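Hanne Toivonen did not plan on running a robotics club. She taught physics, and two students asked her for a room to work in after school. That was in October. The group they started is called Irnine, and its project this year is teaching a robot to tidy up.
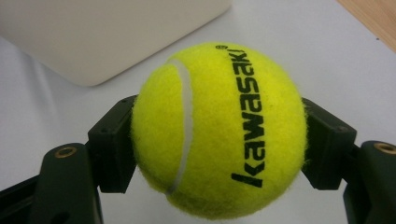
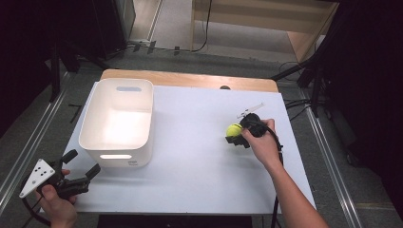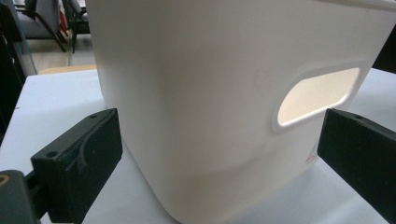

Photos: Irnine student robotics club

The students call the project Pravitz. They perform a task by hand, holding a black gripper in each hand, and record it. The recordings are then used to train a program that will control a robot arm. The task for this spring is a tennis ball and a plastic bin.

"People ask why we picked something so easy," Toivonen says. "It's easy for you. Write down every step of picking up a ball and you fill a page."

The club has 2,631 recordings so far. Of those, 316 were thrown out, most of them from the first weeks, when students moved too fast or started before the recording did.

"They were upset about that," she says. "I told them to keep a list of what went wrong. The list is now the first thing a new member reads."

Members work in pairs. One holds the grippers and the other watches the screen and keeps the log. They switch every 20 minutes - the grippers get heavy, Toivonen says, and tired wrists show up in the data.

She does not write any of the code herself. The students do that, and an engineer at Avcı, a local automation company, answers their questions by email. "Some of the replies are one line," she says. "The kids learned to ask better questions."

The club has entered the Hitus student challenge, where each team's robot has to complete its task without help. Toivonen would not guess at how they will do.

"The arm missed the bin all last week," she says. "On Monday it got the ball in twice. We don't know yet what changed, so that's what they are working on now."

She plans to keep the club going next year and would like a second room. The physics lab has to be cleared by six.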